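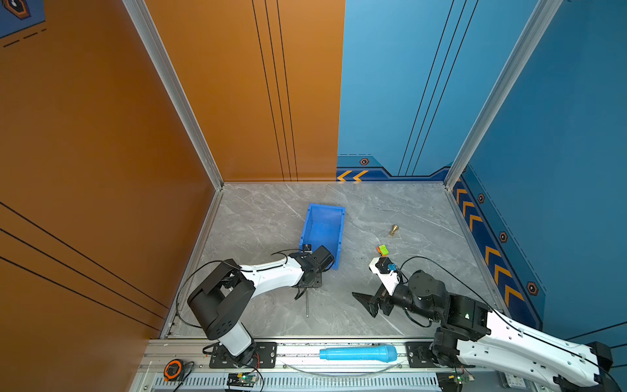 Barmont to get weekly food waste collections from March

Households in Barmont will have their food waste collected every week from next March, after the town council voted to end the fortnightly garden and kitchen round that has been in place since the old contract was signed.

Under the new arrangement, food scraps will go in a separate lidded caddy, to be put out on the same morning as the general rubbish. Garden waste will still be taken every fortnight, but residents who want that service will have to sign up for it and pay 50 pounds a year.

The decision was taken at a meeting of the full council on the evening of August 18, 2021. It followed a long debate in which several members asked for the garden charge to be dropped or put off for a year.

Councillor Zerrin Keskin, who leads on waste and streets, told the meeting that the present service no longer suited the town.

"We have a lot of flats and terraced houses now, and many of those people have no garden at all," she said. "They're paying through their council tax for a bin they hardly open, and meanwhile their kitchen scraps are sitting in the general rubbish for a fortnight in the summer."

She said the council received more complaints about smells and flies than about any other part of the bin service.

The work will be done by Yüksel, the firm that already empties the town's general rubbish and recycling bins. Its contract will be extended by three years to cover the new round. The scraps will be taken to the digestion plant at Stukura, where they will be turned into gas and a liquid fertiliser sold to farms nearby.

Garden waste will carry on going to the composting site on the Bresta road. The site will stay open to the public at weekends, and people who bring their own cuttings by car will not be charged.

Councillor Pichit Wattanapong spoke against the garden charge. He said older residents in the north of the town had large gardens and small pensions, and would be hit hardest.

"It is a lot of money to find in one go for someone who has never had to pay it before," he said. "I think we will see more bonfires and more hedge clippings dumped in the lane behind the allotments."

He asked for the fee to be waived for people who receive council tax support. Members agreed to a half-price rate for those households, with payment in two instalments if they ask for it. A further proposal, to let neighbours share one garden bin and split the cost, was sent back to officers for more work and will come before the council again in the autumn.

The charge itself was then passed by a clear majority.

Each house will be given two containers for food: a small caddy for the kitchen worktop and a larger one with a locking handle to be left at the kerb. They will be delivered during the winter, along with a first roll of liners and a leaflet showing what can go in. Further liners can be picked up free from the library and from the front desk at the council offices. Newspaper may be used instead.

All cooked and raw food will be accepted, including meat, fish, bones, bread, dairy, tea bags and coffee grounds. Liquids such as milk and cooking oil should not be put in the caddy. Nor should packaging of any kind, even if the label says it can be composted, as the Stukura plant is not able to process it.

Flats with shared bin stores will be dealt with separately. Council officer Defne Duman said managing agents would be contacted over the next few weeks to work out where larger food bins could be kept.

"Some of the stores are very tight and there isn't room to add anything without taking something else away," she said. "In those buildings we may need to swap one of the general bins for a food bin. We'd like to visit each one before we decide."

She said flats would join the scheme at the same time as houses wherever possible, but that a few of the older blocks near the station might have to wait until later in the year.

Elif Naz Özkan, who runs a café on the market square, watched the debate from the public seats. She said afterwards that she was pleased for residents but disappointed that businesses had been left out.

"I throw away coffee grounds and vegetable peelings every single day and I have to pay a private firm to take them," she said. "If the lorry is going past my door anyway, it seems daft that it can't stop."

Councillor Keskin said the council was not ruling out a trade collection, but wanted to see the household round working properly first. Any service for shops and cafés would have to cover its own costs.

The size of the general rubbish bin will not change, and it will still be emptied once a fortnight. There had been talk earlier in the summer of moving to a collection every three weeks, as some other councils have done. The idea was not put to the vote and Councillor Keskin said there were no plans to bring it back.

Collection days may change for some streets when the new rounds begin. Yüksel is still drawing up the routes, and every address will get a calendar by post before the first collection. Streets with narrow access, including those around the old tannery, will be served by a smaller vehicle, as they are now.

Garden bins belonging to people who do not sign up will be taken away only if the householder asks. They can otherwise be kept and used for storage or for home composting, but will not be emptied if they are left out.

Gülizar Tatlı, who chairs the Barmont allotment society, said her members were already being asked by neighbours whether they would take grass cuttings and leaves.

"We're happy to have leaves, and grass in small amounts," she said. "We can't take hedge trimmings or anything with roots on it, and please don't leave bags at the gate when there's no one there."

Sign-up for the garden waste service will open in the new year, online, by telephone or in person at the council offices. Residents who need help bringing their bins to the kerb can ask to be added to the assisted list, and those already on it do not need to apply again.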